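Nenholm summer festival, workshop notebook
July, entry 10

Started before 8 and the hall was already warm. Yamila Aravena brought the new drum heads and we got both of the big frame drums strung before lunch, which I did not expect at all! The smaller one sounds gorgeous. The larger one still buzzes at the rim when you hit it near the seam, so I've slacked the lacing two turns and will leave it overnight.

Lantern parade

Tested the paper from Husden against the old stock. Husden wins easily. It takes the dye evenly and folds without cracking, and the orange comes up so bright I went back and did four more panels just for the fun of it. We need 20 finished lanterns for the first group of walkers and have 10. Glue on the seams: thin coat, press, leave alone. (I keep touching them. Stop touching them.)

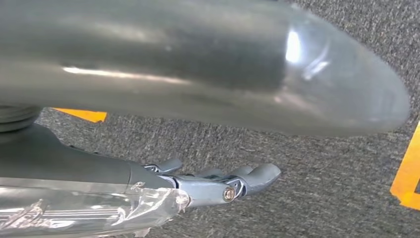

Stage and dance floor

Macarena Pereyra walked through the order with the Becerra dancers this afternoon. They want to enter from the back of the hall, through the audience, and I love it — the skirts need room, though, so the center aisle has to be wider than on the plan. Moved the tape. Seat count drops to 626, still fine for the evening show.

The Nusska choir asked for a second run at their entrance, with the drums starting under the last verse. Tried it on the table with my hands and it works beautifully. Yamila wants a slower count. We'll try both.

Still open

Rim buzz on the large drum, check first thing.
Ask Macarena if the dancers bring their own bells.
More orange dye, same batch if the shop has it.
Spare lacing cord, 2 rolls.
Lantern handles: sand the ends before the kids' group comes in at 4.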